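Home Issues Authors Submit Search

4. Building the hand and teaching it to leave the bun alone

By December the arm itself was done and I thought the gripper would be a weekend job. It was not a weekend job! Da-eun Hong had drawn the first finger plates for a parallel jaw, which looked lovely on her screen and then jammed on the shared bench the moment we put any side load on them. So we went back to a linkage, with two fingers that swing in on an arc, and we called the whole thing Junetach after the folder it had been sitting in (neither of us remembers naming the folder).

The swinging fingers brought their own headache. Their tips move forward a little as they close, so the closing point isn't where a straight line from the wrist says it should be. Our first controller ignored this completely. On flat things like cards you'd never notice, but on anything round the fingers touched low, slid under the curve and pushed the object up and out. We corrected it with a small lookup table, finger angle in, tip position out, filled in by hand with calipers over one very long evening.

The camera went on the wrist, looking out past the fingers. Peninah Chege argued for a second one on a pole over the table and I argued against it, mostly out of laziness, and partly because the workshop table gets bumped all day and I didn't want to redo the calibration every morning. The price we paid is that a big object close to the fingers hides a lot of whatever is behind it. With play food this happens constantly (Figure 2).

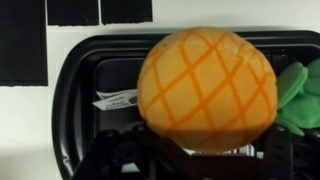
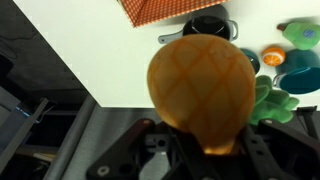 Figure 2. Wrist camera views with the orange crisscross-patterned piece close up at the fingers. Left or first: a black tray behind it. Right or second: the tabletop with a pot and other toy food. A bright green soft piece is at the right in both.

We tried three ways of living with the blocked view. The first was to back the wrist off before every decision, and it worked, but it was so slow that Peninah started answering email between moves. The second was to remember the last clear look and trust it, which went fine until a neighbor at the next bench leaned on the table. What we kept is a mix of the two: the program holds on to its last clear look, and it backs off for a new one only when the fingers close further or less far than it expected.

I logged 148 attempts with this version, and I threw away 2 of them because I'd left the finger motors unplugged. I'm not going to give a success rate for the rest. We kept changing the finger pads as we went, and pooling those runs would mix up at least four different hands. The fair comparison is in Section 5, where the pads stay the same from start to finish.

One more thing on grip force, as I know somebody will ask. We limit motor current and nothing else - there's no force sensor anywhere in the hand. The limit is a plain integer in the settings file and it sits at 1000 for hard objects. Da-eun found a lower value for soft ones by squeezing her own thumb, a method I can't recommend, and we haven't touched that number since.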